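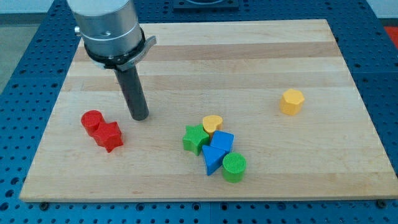
Workshop tips: getting a pushing arm to behave before you trust the software

By Hazel Mbeki
Aug 9, 2023
Reading time: 4 minutes
Print this page | E-mail this page

Most of the advice you will read about tabletop pushing starts with the model. Mine starts with a tape measure and a bad mood. I have set up pushing tables in three workshops now and sat through plenty of demos, and the clever part has seldom been what cost me the week. These are the things I would check, in the order I would check them.

Teach the table height at the corners. Touching off once in the middle gives you one number, and the planner will treat it as gospel all the way to the edges. Timber moves. Bring the rod down slowly at all four corners, write the heights down, and fit a plane through them. If a corner disagrees badly with the others, go and look at the bolt before you go and look at the code.

Leave a gap under the rod. A sheet of thin card is a good feeler. Too low and you score the wood; too high and the rod rides up on a shallow piece and the controller keeps pushing at nothing.

Put the speed limit somewhere the learned policy can't reach. I don't care how well it did in the simulator. Clamp the step size in the low-level controller, clamp the workspace there too, and test both by sending silly commands on purpose. Yevhen Derkach at our place does this every time the arm is restarted, and I used to think he was fussing until I saw a stale config file load with the old limits in it.

Don't ask the camera to do too much. Strong, plain colours on pale wood are about as easy as perception gets, so if your detector struggles with that, more training data is the wrong purchase. Fix the exposure. Fix the white balance. Then look at what happens when two pieces of the same colour touch, which is where a simple colour mask falls over and gives you one large blob with its centre in a useless place.

Touching pieces are the real test, whatever the colour. Ask any supplier to start with a cluster. The Rondent planner was shown to us with every block in its own bit of open board, nicely spread out, and it looked marvellous. Sze-wing Lu nudged three of them together and it sat there replanning until we broke for tea. To be fair to Rondent, a later release copes better. I would still bring my own blocks.

Be suspicious of round things. A cylinder pushed slightly off centre slides away round the side of the rod, and a star will catch on a point and turn. Short pushes with a fresh look between them beat one long confident push. It's slow — I know — but you lose more time fetching pieces from the edge.

Log the command and the picture with the same clock. We ran for most of a month with the two 17 milliseconds apart on a good day and a lot more on a bad one, and blamed the planner for all of it. If you only take one tip from this page I'd like it to be this one.

Read success rates with your arms folded. "Trained on 1000 episodes" tells you how long somebody left it running. Ask what counted as a success, who decided, and whether a person tidied the board between goes. Our own first figure was 19 wins in a row, which I was quite pleased with until Yi-chun Tsai pointed out that the reset script had been putting the target piece back in nearly the same spot.

Write the dull version first. Find the piece, go behind it, push towards the goal, look again. Chak-lun Lu got ours into a couple of screens of code and it is still what we measure everything against at the Hastton workshop. Two of the packages we have tried did worse than it on plain "move this next to that" jobs. The learned one we kept is better in a crowd and I'll admit it, though it has its off days with instructions phrased in a way it doesn't like.

Save the config with the run. All of it, including the table heights.

Wipe the rod tip. Grit marks the board, and marks on the board turn up later as things the detector wants to talk about.

Next month: cables, and why I don't believe in wireless stop buttons.

Contact: Hazel Mbeki, Hastton workshop pages | © 2023 Hastton | Back to top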